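Section 4: Your First Floor Sweep

You have the sorting caddy built and the liners clipped in, so now comes the fun part. A floor sweep is the quickest way to get a room back after a long evening of snacking, unpacking or both, and with the Hendelar caddy it goes faster than you'd think. Set aside 30 minutes for the first one. You'll get quicker!

Before you begin

Park the caddy near the door with both brakes on. The deep bin (gray lid) takes wrappers, tissues and packets. The shallow bin (green lid) takes clean packing foam only. Anything with food or liquid in it stays out of the caddy until Step 5.

CAUTION: The caddy holds up to 3000 grams per bin. Past that the lid hinge starts to bow, and it won't spring back.

Steps

1. Start with whatever is hanging or leaning - coats, bags, straps. Get them up off the floor so you can see what's under them.

2. Pick up dry wrappers and empty packets. Squeeze the air out of each one and drop it in the deep bin. Crinkly plastic loves to pop back open, so push it well down past the rim.

3. Gather crumpled tissues next. Check the edges of low surfaces as well as the floor and any mats.

4. Now the foam. Shake off crumbs over the deep bin, then lay each piece flat in the shallow bin. Odd shapes are fine. If a piece won't let the lid close, snap it in 2 and try again.

5. Bowls last. Fish out foil and scraps, pour broth through the Drernico strainer cup (included), and carry the bowl to the sink. Keep it level!

NOTE: Foam that has touched food goes in the deep bin. Even a small splash of broth will make the whole shallow bin smell by morning.

NOTE: Look for cables before you roll the caddy anywhere. The wheels are small and will catch on a thin one.

Foam and packets, mid-sweep:

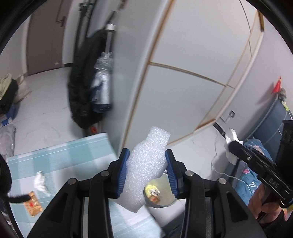
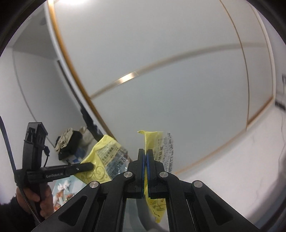 6. Shake out any floor mats over the deep bin and hang them over a chair. I like to do this with a window open, even in November.

7. Release the brakes, wheel the caddy out, and lift each liner by its corner loops. Tie the deep liner shut. The shallow one can go back in until it's full - ours usually lasts nearly a month.

8. Wipe both bins with a damp cloth and leave the lids up to dry.

If a lid won't close

Check the hinge side first. A folded packet corner gets trapped there more than anything else. If the hinge is clear, the liner has probably slipped off its clip; see Section 3. Replacement Vrabec clips fit both bins and press on without tools.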